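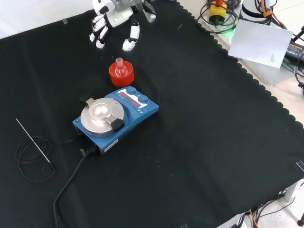
Fig. 1 — Poste de manipulation, main au-dessus du ballon. Agitateur chauffant au centre, sonde de température à gauche.

Préhenseurs et verrerie : notes de la séance 3
Module Kosimora, atelier de robotique de laboratoire

On reprend là où la séance précédente s'est arrêtée, au moment où tout le monde voulait savoir quel préhenseur était « le meilleur ». La question restera sans réponse, mais vous aurez un tableau à remplir.

Les deux candidats s'appellent Nurar (main à doigts articulés) et Mösli (pince à course courte). Le premier fait très bonne impression les jours de visite. Le second ressemble à un outil et se règle en une page de documentation, dont la moitié en allemand.

La tâche : saisir un ballon à fond rond posé dans son support, le lever, le reposer. Un humain y arrive en pensant à son déjeuner. Le contrôleur Erance, lui, demande une pose d'approche, une pose de saisie, une consigne d'effort et un seuil d'arrêt, et il vous en voudra si l'une des quatre manque.

Trois remarques avant de lancer quoi que ce soit.

Le verre transparent est un mauvais sujet pour les caméras de profondeur. Elles voient à travers, ou voient le reflet, ou déclarent forfait. Repérez le support, qui a le bon goût d'être orange, et déduisez-en la position du ballon.

Le col est tentant. Il est étroit, il dépasse, il a l'air fait pour ça. Notez tout de même l'inclinaison du ballon après la saisie, car un axe mal aligné se paie au moment de reposer.

L'effort se règle par le bas. On commence petit et on augmente. La méthode inverse existe, elle figure au budget verrerie.
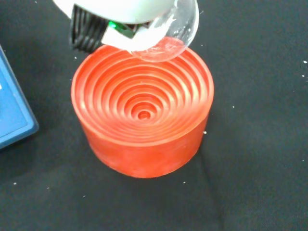
Temps de lecture de la suite : 3 min

Dépose dans le support

Vue depuis le poignet, l'ouverture du support devient une ellipse garnie d'anneaux concentriques qui descendent vers un trou central. Pour le calage visuel, c'est presque une cible de fête foraine. Attention cependant : un détecteur de cercles trop zélé choisira volontiers un anneau intérieur. Imposez-lui un rayon minimal et prenez le bord supérieur comme référence.

Protocole : 100 essais par préhenseur, même pose de départ, même consigne d'effort une fois celle-ci choisie. On consigne la saisie, la tenue et la dépose séparément. Un « ça a marché » dans la colonne remarques vaut zéro point.

Le journal Erance de l'an dernier compte 3 082 lignes, dont 318 portent la mention « erreur inconnue ». Vous êtes priés de faire mieux, au moins sur la rédaction.

À rendre en mai : le tableau, les réglages retenus et une page de discussion — une seule, recto.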